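Taslow Athletic Confirms New Pitch and Revised Matchday Operations at Rocha Park

Thu 23 April

Taslow Athletic Football Club has confirmed the scope of works for the replacement of the playing surface at Rocha Park. The existing pitch, a soil-based natural grass surface, will be removed after the final home fixture of the season and replaced with a reinforced hybrid surface. The new pitch is scheduled to be available for first-team use in August.

The contract has been awarded to Guvis, a sports surface contractor. Guvis will carry out the excavation, drainage, irrigation and seeding work under a single agreement. The club will retain responsibility for the perimeter track, the dugouts and the goal sockets, all of which will be adjusted to match the finished pitch level.

Scope of works

The upper layer of the current pitch will be stripped and taken off site. The formation layer will then be regraded to a single crossfall from the main stand to the east side. The present surface has a crown that has settled unevenly, leaving standing water in the northeast corner after sustained rain. Three home fixtures were postponed this season following pitch inspections.

New lateral drains will be installed at closer spacing than the existing system and connected to a perimeter carrier drain. A gravel layer and a sand-dominated rootzone will be placed above them. Synthetic fibers will be stitched into the rootzone once the grass has established. The fibers stabilize the surface under lateral load, in particular in the goalmouths and along the assistant referees' runs.

Irrigation will be supplied from a new storage tank behind the west terrace. Pop-up sprinklers will be controlled by zone, so that shaded areas next to the main stand can be watered separately from the rest of the pitch. Soil moisture probes will be fitted at fixed points and read by the grounds department each morning.

The pitch dimensions will not change. The run-off behind the north goal will be extended to meet the current ground grading requirement.

Training and pre-season arrangements

The first team and the under-21 squad will train at the Clulo Training Center throughout the works. Pitches 3 and 5 at Clulo have been allocated to the first team. The academy will use the remaining grass pitches and the indoor hall under a timetable to be issued to parents and coaches separately.

All pre-season friendlies will be played away from home. Opponents and venues will be published on the club website once agreed. The club has asked the league for an away fixture on the opening weekend of the season to allow additional time for root development before the first competitive match.

Deolinda Arruda, Director of Football Operations at Taslow Athletic, said: "The surface has limited what we can do with the ball from December onward. The coaching staff have had to change session plans and, on some occasions, match plans because of it. A level pitch with reliable drainage removes that variable. We also expect to be able to hold a light session at the stadium on the day before a home match, which the present pitch does not allow."

On the question of injury risk, Arruda added: "We will measure hardness and traction at fixed points before every home game and share the readings with the medical department. We are not making claims about injury numbers at this stage. We want a full season of data first."

Ticketing and capacity

The south terrace will be closed during the works to provide vehicle access and will reopen before the first home league match. Stadium capacity is not affected. Up to 500 season ticket holders in the front rows of the main stand may be offered alternative seats while the perimeter track is relaid. Those affected will be contacted directly by the ticket office. No action is required from other season ticket holders.

Season ticket renewals remain open. Prices for the front rows have been held at the current level.

Stadium tours are suspended until the site is handed back to the club. Tour vouchers already purchased will remain valid and their expiration dates will be extended automatically.

Player catering

The players' dining area at Rocha Park will be closed over the same period for replacement of the extraction system. Meals and post-training snacks will be provided at Clulo. Menus for the first team will continue to be set by the club's nutrition department, with fresh fruit available before and after each session.
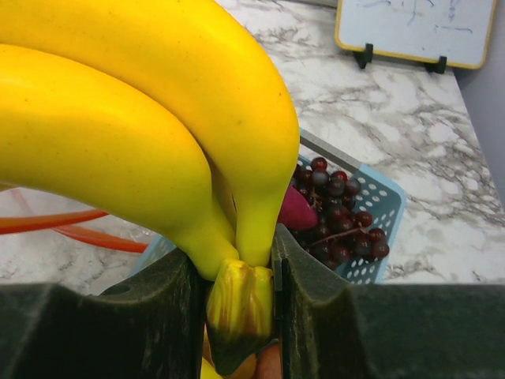
Bananas, one of the fruits on the players' snack menu.

Community use

Local school finals normally held at Rocha Park in early summer have been moved to the show pitch at Clulo, which can accommodate 2000 spectators. Kickoff times are unchanged. Parking at Clulo is limited, and a shuttle bus will run from the stadium parking lot on finals day.

Sections of the old turf will not be offered for sale. The stripped material contains fragments of earlier reinforcement and is not suitable for domestic lawns.

About Taslow Athletic

Taslow Athletic Football Club plays its home matches at Rocha Park and trains at the Clulo Training Center. The club operates men's, women's and academy teams.

Media inquiries

Requests for interviews and site access should be sent to the Taslow Athletic communications department. Protective footwear and high-visibility clothing are required for all site visits. Visits must be booked in advance.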